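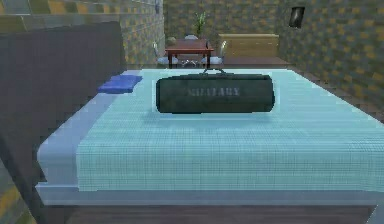 According to Catinca Roman, the hardest thing to learn at Fendau was how to leave a book alone. She wrote to the school after her course that she had arrived wanting to take every broken spine apart, and that she went home with a short list of repairs she would make and a much longer list of repairs she would refuse. Her letter is quoted here with her permission and is kept in the school office with others from former students.

About the Fendau School of Bookbinding

The Fendau School of Bookbinding is an independent residential school for adults. It teaches the binding, repair and care of books by hand. Students come to us from libraries, print shops, archives and family businesses, and a good number come from work that has no connection with books at all. No earlier training is required for the Foundation Course. Applicants for the Repair Course are asked to show finished work.

Our History

The school was founded by Fulgencio Cabello, a trade binder who had served his apprenticeship in a shop that bound ledgers, hymnals and court records. When that shop closed, Mr. Cabello bought its presses, its board cutter and most of its hand tools, and began to give evening lessons in a rented storeroom. The lessons became a day school, and the day school moved to its present building, a former seed warehouse, when it began to admit students from out of state.

Several of the original tools remain in daily use. The large iron nipping press by the east door came from the old shop, as did the sewing frames, which have been repaired many times by the people who learned on them. Mr. Cabello taught until his retirement and wrote the first version of the course notes, parts of which are still handed out in his wording.

What We Teach

The Foundation Course lasts 20 weeks. Students learn to fold and sew sections, to round and back a text block, to cut and attach boards, and to cover in cloth, paper and leather. Each student finishes the course with a set of bound models, made in a fixed order, and a notebook recording how each was done. The notebook is examined along with the models.

The Repair Course follows the same calendar and is open to those who have finished the Foundation Course or can show equal skill. It covers paper mending, rebacking, the replacement of lost boards, and the making of boxes and wrappers for books that should not be treated. Students work on books lent by the school's own study collection. Work on books from outside the school is accepted only with the written consent of the owner and the approval of the head of the workshop.

Short classes in marbled paper, simple boxes and the care of family books are offered on Saturday mornings between terms. These classes are open to local residents and do not lead to a certificate.

The Workshops

The school has two workshops. The forwarding shop is on the ground floor and holds the presses, cutters and sewing benches. The finishing shop is upstairs on the north side, where the light is even for most of the day, and is used for lettering and gold tooling. Students may work in either shop in the evening once they have passed the safety test for the board cutter. Both shops close at 9:00 p.m.

Enrollment is limited to 20 students in each course. The limit has been in place since the school moved to the warehouse, and the board has no plan to raise it.

Residence

Full-time students may live at the residence on the far side of the yard. Rooms are furnished, and bed linen is provided. Meals are taken in the main building on weekdays; on weekends, students have the use of a shared kitchen. Those who prefer to live in town should make their own arrangements and inform the office before the start of term.

Leadership and Staff

Nataša Babić, Director, is responsible for admissions, finance and the general conduct of the school. She joined Fendau as a student on the Repair Course and later taught paper mending.

Ronaldo Agbayani, Head of the Workshop, leads the teaching of both courses and approves all outside work. His own practice is in springback account books, a style he learned from Mr. Cabello.

Wilfredo Estrella, Instructor in Finishing, teaches lettering, tooling and edge decoration. He also maintains the school's collection of brass type and finishing tools, and prepared its printed catalog.

The Study Collection

The study collection consists of ordinary working books - ledgers, school readers, prayer books, cheap novels - chosen to show how books were made and how they fail. It includes the Postik gift, a group of sample bindings in cloth, and the Brusa papers, which record the prices and methods of a small bindery. Visitors may consult the collection by appointment.

Admission and Fees

Applications for the coming year open in March. Applicants should send a letter, the name of one reference and, for the Repair Course, photographs of finished work. Fees may be paid in full or in two installments. The Đặng Bursary covers tuition and residence for one Foundation student each year, and all applicants who request it are considered.

Questions about applications should be sent in writing to the school office.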